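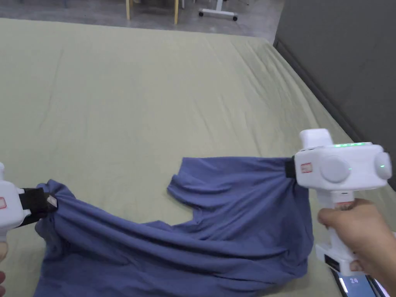
Plemville, 29/10/2022

Print this page | E-mail this page
Reading time: 2 minutes

Your questions about the Granlow residents' parking vote

I've written a column on local politics for long enough to know when I've hit a nerve, and my piece on the Granlow parking permits certainly did that! My inbox has been full since, so I've pulled out the questions that keep coming up. The opinions are mine (you'll spot them).

What are we voting on?

Whether the council should bring in paid residents' permits on the streets between Hullell Road and the station. It's a yes or no vote, and it closes in November.

How much would a permit cost?

£60 a year for the first car. The price of a second one hasn't been set, and I think that's a cheek. You wouldn't buy a sofa on those terms. I've asked for the figure twice and been told it's "under review".

Is the result binding?

No, and I do wish the leaflet said so in bigger letters. The council has promised to "take full account" of it, which could mean anything. Still, I'd much rather they had to ignore us in public than never ask.

You're against it, aren't you?

I am, yes. I don't believe government at any level should charge people for something they've had for free until it has shown that the money will fix the problem. Commuters park here because the station car park is dear. Sort that out first and see how many of them are left. But I've had some very good letters from the other side, and Kyung-hwa Kwon of Cheon Terrace put it better than most: she works nights, gets home at 8 in the morning and can't park within three streets of her own front door. I haven't got a neat reply to that.

Who gets a vote?

Anyone on the electoral register at an address inside the zone. Shopkeepers don't, unless they live above the shop. Ionuț Moldovan, who has the bakery on Hullell Road, is cross about this and I'm with him all the way – he pays business rates and his customers have to park somewhere.

My paper hasn't come. What do I do?

Ring the elections office and ask for another. Don't leave it to the last week.

Doesn't it need a minimum turnout?

It doesn't. There are 1000 or more households in the zone, and in theory a handful of them could settle it for everybody. So please vote, even if you're going to vote the wrong way!

Will you print my letter?

Quite possibly, if it's short and you put your name to it. I do read the long ones too, usually with a second cup of tea.

Contact | Copyright 2022 | Back to top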